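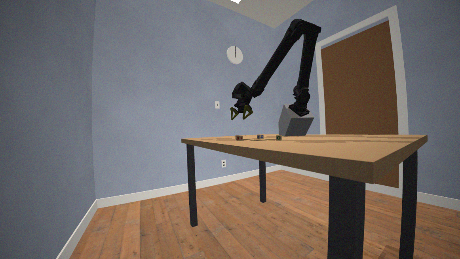 Slide 1 – wooden table, black arm over it, simulated room

Hi all, Ewurabena Lamptey, I run the shared kitchen at Briltari. Talk is on buying a secondhand table. Skip the long bio, only got 7 minutes.

Start with the Cadolis story. Drove out in August, paid cash, got it home, would not fit thru the door. Pause for laugh. Measure the door FIRST. Then the stairs. Then the table.

What to check, go fast:
– legs. Grab a corner and push. Loose bolt fine, split wood not fine
– flip it over or get down on the floor. Look for tiny holes, fresh dust = bugs, walk away
– drawers, pull all the way out
– smell it. Smoke stays for years

Seats: seller says 6, think 4. Elbows. Ask who in the room has big brothers.

Price. Don't give them a magic number, they always write it down. Say I've looked at some 1,000 listings and the ones up for over a month come down if you ask nicely. Ask once, then be quiet. Hard part is the quiet.

Finish – water rings mostly come out, deep burns don't. Test any oil on the underside and leave it overnight. Zukis wax is what I use, no they don't pay me. Old paint might be lead so test before you sand!! Say this one twice.

Moving it. Legs off if they come off, bolts in a bag, bag taped to the underside. Blankets not towels. Yao Street rental place has the van with the ramp, book erly.

If running late cut the wax bit, keep lead paint.

Questions. Somebody will ask about glass tops, I don't know much about glass tops, send them to the sign up sheet by the door.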